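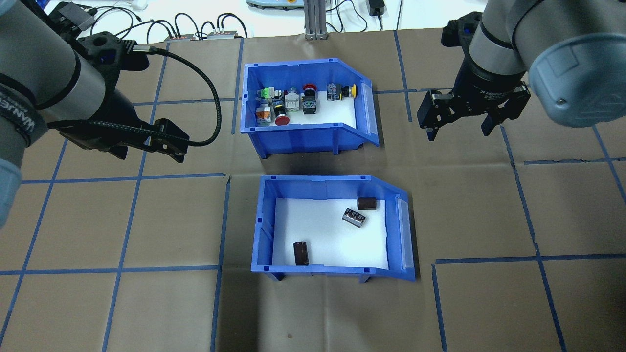
4. How households learned of the shelter notice

The fire at the Bühler Street storage yard was reported in the late afternoon in June. Pokmont issued its shelter notice that evening, when the wind turned and began to push smoke toward the Plurska district. The notice asked people to go inside, close windows and doors, and turn off any fan or cooling unit that pulls in outside air. It went out through three channels: the town's text service, which runs on the Hisance platform; local radio; and fire department vehicles that drove the streets nearest the yard with loudspeakers.

We asked each household when it first heard about the notice, from whom, and what it did next. The answers come from 149 completed interviews. One adult answered for each home. Where two adults wanted to answer together, we took down a single set of responses and marked the interview as joint. The interview form had open questions first and fixed questions after, so that people could tell the story in their own order before being asked about particular channels.

4.1 First source

The town's text service was the most common first source among people who had signed up for it. This is no surprise, but sign-up was far from even across the district. Homeowners who had lived in Plurska for a long time were likely to be on the list, in many cases from an older flood warning program whose numbers were carried over. Renters were much less likely to be on it. Several renters said they had never heard of the service, and a few thought it was only for people who paid a water bill in their own name. The sign-up page did ask for a water account number until shortly before the fire, so this belief had some basis.

For people who weren't on the list, the first source was usually another person. Neighbors knocked on doors or called. Relatives in other towns saw the news and phoned to ask if everyone was all right. In a small number of homes the first sign was the smell, and the person then went looking for information.

Radio was named less often than the town expected. Most of those who named it were driving home from work at the time. They heard the notice in the car and so knew about it before the people already at home did, and some of them called ahead to tell their families to shut the windows.

The loudspeaker vehicles had mixed results. People on the streets closest to the yard heard that something was being said but could not always make out the words. One woman told us she took it for an ice cream truck and then for an election car. A man two doors away understood it clearly because he was standing in his front yard. We did not find a pattern by age here. Being outdoors or near an open window mattered more than anything else we asked about.

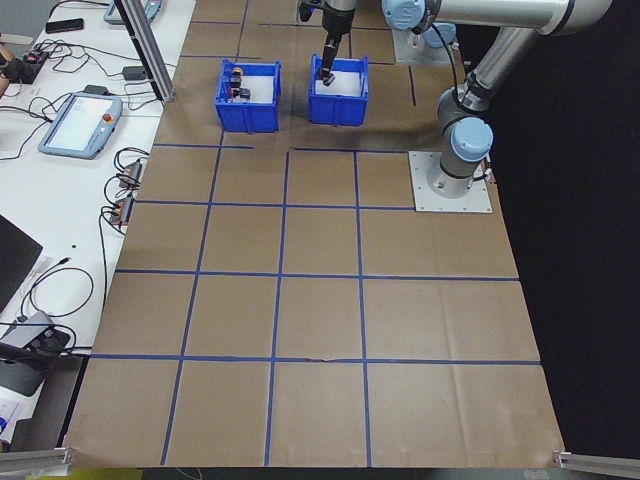
4.2 Delay between notice and action

Hearing the notice and acting on it were separate steps, and the time between them varied a great deal. Some households shut everything within minutes. Others waited until they had checked with a second source. The usual check was to look outside. If the sky over the house was clear, people tended to put off closing windows, even when the text message said plainly that smoke was expected to arrive later. It was a warm evening, and few of the homes we visited have central cooling. Closing up meant sitting in a hot house, and people weighed that against a risk they could not yet see.

A second check was to call or message a neighbor. This often worked well. When the neighbor had already closed up, the caller usually did the same. When the neighbor had not, both tended to wait. We recorded several pairs of homes on the same block that moved together in this way, and Junhao Qiu, who carried out the interviews on the north side of the district, found one row of townhouses where a single resident had persuaded the entire row.

The wording of the message also mattered. The first text used the phrase "shelter in place." Many people knew the phrase but linked it to police events, and some of them locked their doors and moved away from the windows without closing them. The second text, sent later that night, said to close windows and turn off fans. People who received both said the second was the one they understood. Among those who got only the first, the most common mistake was to leave a window fan or a bathroom vent running.

4.3 Knowing when it was over

The end of the notice was less well known than its start. Over 100 of the households could say how they had first learned of the notice, but many could not say when or how it was lifted. The town sent an all-clear text at 4 a.m. A good share of people slept through it and read it in the morning. Those who were not on the text list had no direct way to learn that it had ended. They opened their windows when the smell was gone or when they saw the neighbors' windows open, and a few kept them closed through the next day.

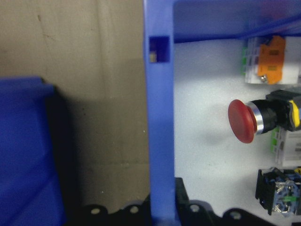 We think this gap deserves more attention than it has had. Households that closed up and stayed closed did what they were asked, but they carried the cost of it longer than needed, in heat and in lost sleep. Parents of small children and people caring for an older relative spoke about this more than others did. One father said he would think twice about closing the house the next time, and the reason he gave was the day after, when nobody had told him he could stop.

4.4 Limits of the interviews

The interviews rely on memory. They were done some weeks after the fire, and people had talked it over with one another by then, so times given for a first message or a first knock may have drifted toward a shared version. Where a person still had the text on their phone, we used the time stamp in place of the stated time. We could not do the same for calls and visits.

Our door-to-door method also missed people who worked evenings, though we returned to each address once on a different day. The streets we covered are shown in Figure 2, in the appendix, together with the route of the loudspeaker vehicles as the department recorded it. The recorded route does not cover the two short dead-end streets behind the school, and none of the households there reported hearing an announcement.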